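Robot Chores: Your Questions, My Answers

I write a small blog out of Florville on whether machines can do the boring jobs yet, at home and on the shop floor. The inbox is up to 553 messages and a lot of them ask the same things, so I've put the common ones on this page. I update it when I change my mind, most recently in March.

So can a robot do my housework or not?

Some of it, if you're generous about what counts as doing it. Floors, yes. Robot vacuums have been fine for years and mine runs every night at 2 a.m. (the cat has made peace with it). Dishwashers and washing machines are robots too if you squint, and they're great at their jobs. It's all the stuff in between that's hard: getting the plates into the dishwasher, getting the shirts out of the dryer, putting any of it where it belongs.

Why is the in-between stuff so hard?

A dishwasher gets to live in its own sealed box where nothing surprising happens. The moment a machine has to reach into your kitchen, everything is a surprise. The mug is upside down today. Somebody left a fork in it. You and I deal with that without waking up all the way, and a robot has to work out every bit of it.

What about factories? Don't they have this solved?

They've solved the repeating part. My brother-in-law's shop has a Kurkari arm loading the same metal blank into the same press all day long, and it's wonderful to watch for a minute and then really dull, like a good machine should be. Ask it to sort a bin of mixed returns and you're back to hiring a person. I visited a packing place last year that had automated 21 stations and still had people at the one where soft goods went into bags. Guess which station everyone kept asking the vendors about!

Is there a chore you think will fall first?

Wiping tables, maybe. Flat surface, one tool, and if it misses a spot you don't lose a plate. I'd also put money on picking up toys from the floor, as long as you're okay with them all going in one bin and you don't mind it being slow. Loading the dishwasher I'd put a bit further out, mostly on account of wine glasses.

And cooking?

I've eaten robot noodles and they were good noodles. But a person had chopped everything and put it in little tubs first, so I'm calling that a stirring machine. I'd still buy one if it cleaned itself.

Are the demo videos real?

Usually real, often sped up, and almost always the best try of the day. Look for a small "4x" in the corner. Look for whether somebody is steering it, too, since plenty of clips show a person driving the arms from off to the side. That's a fair way to teach a robot, by the way, it's just a different thing from the robot knowing how. When the Bumus towel clip went around I got 43 emails in one afternoon, and my answer to all of them was "show me the next ten towels."

Okay, but laundry. When do I get a robot that folds laundry?

My most-asked question by a mile, and I'm with you, I hate folding. Cloth is a horrible thing to hand to a machine. A box has the same shape wherever you grab it. A shirt has a new shape every time, and half of it is hiding under another shirt. So before any folding happens, the robot has to find one piece in the heap, get hold of that piece and nothing else, lift it, and figure out which end is the collar. With two arms it has a chance, as one can hold while the other goes looking for a corner or a hem. Look at the dark maroon piece in the picture, pinched at the top with the rest of it hanging in one long fold and the hem down on the floor by the pile. You'd give it a shake and know what it was. For a robot that's a real puzzle, and there's still a lavender thing and a flowery yellow one to go. My guess is slow, okay-ish folding of towels and T-shirts first, and fitted sheets never.

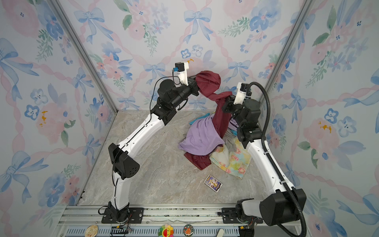
How much would one cost me?

More than I'd pay. The cheapest pair of arms I've priced myself was the Pirzada set at $3,014, and that's arms only. You supply the computer, the table, the evenings and the patience. It's a hobby at that price, so please don't buy one thinking it'll do your socks.

Should I hold off on buying a new dryer?

No! Buy the dryer.

Can I send you a question?

Please do, the contact link is at the top of the blog. I read everything and answer slowly. Tell me what chore you'd hand over first, I keep a list and ironing is doing better than I expected.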